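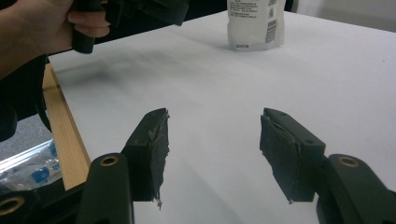
Worn pads and grasp success: does it carry over to the policy?

zavton_sol
May 3, 2024
We train a pick-and-place policy from demonstrations recorded with hand-held grippers, two people at one table, pouches and similar packets. Halfway through the October set we changed the finger pads. A policy trained only on the old-pad episodes did worse on pouches than one trained on the new-pad episodes, 16 episodes held back for each. Has anyone else seen this? My guess is that torn edges in the wrist view end up as a cue.
Solange Sampaio

uvska_lab
16 is too few to say much. How big was the gap?

zavton_sol
3 failures with new pads, more than double that with old. I know it's small.

matousek_k
I don't think it's the view. When the rubber frays, people squeeze harder and come in slower, so the demonstrations themselves change. Plot closing width against time for both halves before you blame the pixels.

Ismail_EI
Disagree with matousek_k. We masked the fingertips out of the images at Parnitz and most of our gap went away, same trajectories, same everything else. Slower approaches can't explain that.

matousek_k
Masking also hides the contact point, so you changed two things at once.

Ismail_EI
Fair, but then it should have got worse.

uvska_lab
Which pads did the robot wear for the test? If it had new ones both times, the old-pad policy was at a disadvantage from the start.

zavton_sol
New ones both times. I'll rerun with a worn set on the robot, 60 trials per policy, and plot the widths as well. The old pads are still in the drawer.

matousek_k
Swap the order halfway through or you'll be measuring wear again.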